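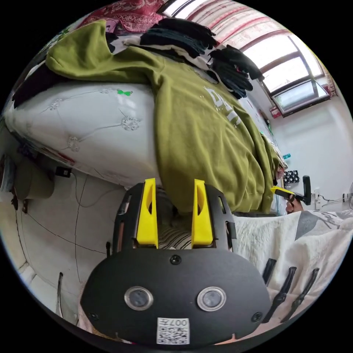 From: Muthoni Muli
To: Pritthorpe Home and Laundry list
Date: Dec 5, 2025
Subject: Re: Hooded sweatshirts, fold or roll?

Dear all,

Kibet Shemweta wrote:
> I have one shelf for the winter clothes and it is 20 inches deep. The
> T-shirts are fine when folded, but the hooded ones make a fat pile and
> it falls over each time I take one. Does anybody roll them? And what
> do you do with the hood?

Kibet, I changed to rolling in March, when I moved to Jorkcombe and got a smaller closet. I spread the sweatshirt on the bed with the front side down, fold both sleeves across the back, and put the hood down flat between the shoulders. Then I roll from the hood to the hem. If you start from the hem, the hood stays outside at the end and makes a lump.

With thick cotton I press with my forearm after every turn — my hands alone are not strong enough. The roll should be no longer than your shelf is deep, so please measure one before you do the others.
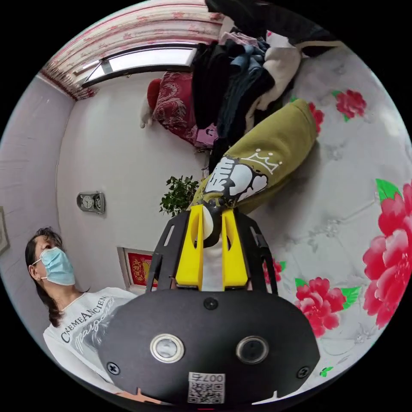 Olive green roll at the bed, with the fist and the crown on the outside.

I like when some of the print can be seen, so I know which one I am taking. Black clothes I still fold, they are thin and they stack well.

One question from me also. Did somebody try the shelf dividers from Trostemon? I need 3 of them, but I am not sure if they hold on a shelf without a lip.

Best regards,
Muthoni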